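How I Run a Hand-Held Gripper Session With My Robotics Club

Posted by Salamatu Agbeko

A few people asked me after the Stullimholm meetup how our club collects demonstrations at home, so I'm finally typing up my notes. We call our project Ngau (long story, it involves a whiteboard typo), and the goal is to teach an arm to put utensils away in a kitchen it has never seen. The students don't drive the arm. They pick up a pair of hand-held grippers, do the chore themselves, and the recordings become training data. It's a lot of fun and a bit harder than it looks!

What you need

A pair of hand-held grippers, charged. A table or counter you can walk up to from at least two sides. A dish rack with holders. Spoons, spatulas, chopsticks, whatever you've got. A notebook, or a shared sheet if your club is more organized than mine.

Step 1: Pick one chore and write it in one sentence

Ours was "Move one utensil out of the rack, set it on the cloth, then put it back in the same holder." That took us most of a meeting to agree on. The first version said "tidy the rack," and every student had a different idea of what tidy meant, so we ended up with recordings that had almost nothing in common. Write the sentence down and read it out loud before every session. If two people act it out differently, fix the sentence.

Step 2: Set the table, then leave the kitchen alone

I used to clear everything out of the background. Don't bother. The arm is going to meet real kitchens, with pans on the stove and groceries on the shelf, and you want that in your data. What I do care about is the work area right around the rack. Give yourself enough room for both grippers to come in without bumping elbows, and smooth out the tablecloth if it has big ridges. A busy print is fine, we like having a few different ones.

Check your light, too. Window on the side is good. Window straight behind the rack gave us a whole afternoon of murky recordings, and I'm still a little sore about it.

Step 3: Practice the approach with empty grippers

Open the gripper all the way before you move in. New students love to creep up on a spoon with the fingers half closed, then they have to stop, open, and start over, and all that dithering gets recorded. So we do dry runs. Walk up, open, reach, stop just short, back out. Do it until it feels boring. 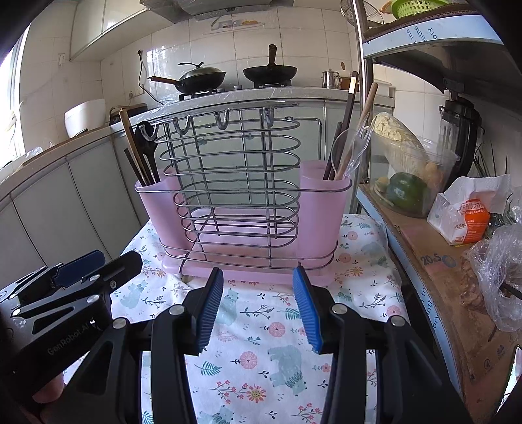
Keep your wrist loose while you practice, because a stiff wrist makes you come in at the same angle every time. You want some variety. Come at the rack from the front for a while, then shift your feet and come in from one side. With two grippers, decide which hand goes first and let the other one hang back until it has a job to do.

Step 4: Grab low, lift straight

Tall handles are tippy. If you pinch right at the top, the bottom end swings and catches on the holder. Slide down a little, close gently, wait a beat, and lift straight up. Skinny things like chopsticks need the middle of the pads. Clear plastic is the hardest for us, both to see and to hold, so I save it for people who've had a few sessions.

Going back in is the same thing in reverse, only slower. Line the utensil up over the holder first and then lower it. Please don't fling it in from above (you know who you are).

Step 5: Record in short batches

We do 15 takes and then swap people. After that, hands get tired and the motions get sloppy. Whoever isn't holding the grippers watches and writes down drops, bumps, and anything odd. Keep the drops! Just label them. A take where you fumbled and recovered can be really useful, as long as you know that's what it is.

Between takes, change one thing. Turn the rack, or trade two utensils, or slide the whole setup over.

Step 6: Name your files before you go home

I know, I know. But our first big batch had 428 takes in it and 23 of them were called "test," and I spent an evening at Sollulcombe squinting at every single one. Now we use chore, student initials, and batch number. Copy everything to a second drive before anybody packs up.

How many is enough?

Depends on the chore. We set ourselves a target of 300 clean takes for the utensil one before trying any training, and we'll see how that goes in October. If the arm keeps missing the holder, we'll record more of the putting-back part and less of everything else.

If your club tries this, leave a comment and tell me what chore you picked. The Cikero kids are already talking about folding dish towels, and I would love some tips before I say yes.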